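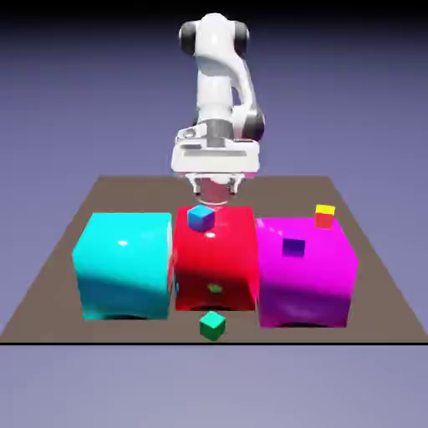 Simulated robotic arm above a row of large glossy cubes and four small colored ones

Boxing gear at home: keeping gloves, wraps and a heavy bag in good shape

August 27, 2022

Gloves wear out from the inside first. The lining stays damp, the padding breaks down, and by the time the outside looks bad the smell has been there for months. Most of what follows takes a few minutes after training and uses things already in the kitchen or laundry room.

After every session

Take the gloves out of the bag as soon as you get home. Wipe the outside with a barely damp cloth, then wipe the inside as far as your fingers reach with a dry one. Open the cuffs all the way and stand the gloves up with the openings facing a fan. A small desk fan for 20 minutes does more than a night on the floor of the closet.

Don't put gloves in the dryer, on a radiator or in the trunk of a car in August. Leather goes stiff and the seams along the thumb start to split. Freezing them is a popular suggestion and doesn't do much. They come out cold and smell the same once they warm up.

Glove deodorizers

You can buy cedar inserts, and the Rovach ones I use hold up fine, but a pair of old socks works too. Fill each sock with 2 tablespoons of baking soda and a handful of cedar shavings from the pet aisle, tie it off, and push it down to the fingers once the glove is dry. Change the filling every month. If the sock leaks powder, double it.

Hand wraps

Wash them after each use. Close the hook-and-loop tab first or it will grab everything else in the load. A mesh laundry bag keeps them from knotting around the agitator. Cold or warm water, regular detergent, no fabric softener. Hang them over a shower rod to dry and roll them from the tab end, so the thumb loop is on the outside when you need it.

Longer wraps tangle more. If yours always come out in a ball, wash each one in its own bag.

Mouthguard

Rinse in cool water and brush it with a soft toothbrush. Hot water will change the fit of the boil-and-bite kind. Let it dry before it goes in the case, and wash the case too.

Heavy bag

New bags settle. The filling packs down toward the bottom and the top goes soft, usually within the first few months. Unzip the top, add clean rags cut into strips, and press them down with the end of a broom handle. Cut off zippers and buttons first. My bag is a Jusgate, which weighed 62 pounds out of the box, and it took nearly a full trash bag of old T-shirts before the top felt even.

Rotate the bag a quarter turn every so often so you aren't always hitting the same panel. Check the chain and swivel at the same time. A drop of light machine oil on the swivel stops most squeaks. If a link looks stretched or the eye bolt has worked loose, take the bag down until it's fixed.

Small tears in a vinyl bag can be patched with gaffer tape. Clean the area with rubbing alcohol and round the corners of the tape so they don't peel.

Jump rope

Hang it up. A rope left coiled in a gym bag keeps the kinks. For a PVC rope that's already kinked, lay it in warm water for a while, pull it straight and hang it with the handles down.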